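Search this course Search Go

Unit 3. Sound in a room: short notes
Thu Tiêu

Sound that stays in a room after the source stops is called reverberation. The time for it to drop by 60 decibels is RT60.

Sabine's formula, metric: RT60 = 0.161 × V / A. V is volume, A is total absorption.

Exercise: a room has V = 200 cubic meters and A = 44. Find RT60. (My result is 0.73 s.)

Hard surfaces send most of the sound back. Please remember that people also absorb.
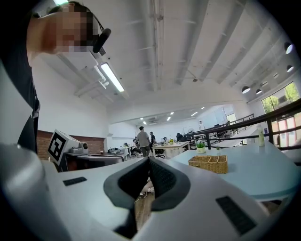
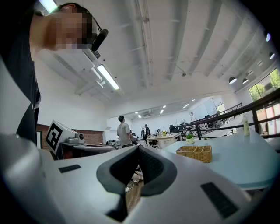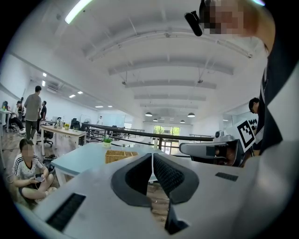
Fig. 3. Room with wooden floor, people present.

Comments
Hưng Mạc: Do we need to learn the 0.161 by heart?
Thu Tiêu: No, it will be given.
Rhona Lennox: I got 0.73 also, thank you.

Related
Unit 2. Decibels
Unit 4. Echo and delay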